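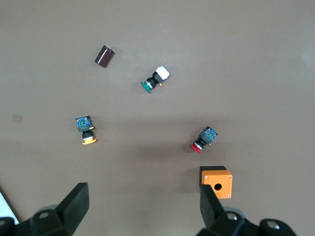 Sorting Push-Buttons at Tillaswood: What Has Changed for the Bench Staff

Apr 10, 2022

The control-station bench at our Tillaswood site handles green, yellow and red push-button switches, together with the orange housings that receive them. Since July, the picking of loose parts has been assigned to a robot cell, and about 1,000 housings have been completed under the new arrangement.

No positions were removed. Salma Badawi and Wael Kabbaj, who formerly sorted by hand, now divide their shifts between inspection and wiring. Both received 2 pay reviews during the transition — a condition I had requested in writing.

Some concerns remain. Ms. Badawi reports that the work is easier on the wrists but quieter, and that she misses the conversation at the old table. I have asked Asmaa Fahmy to review the seating plan.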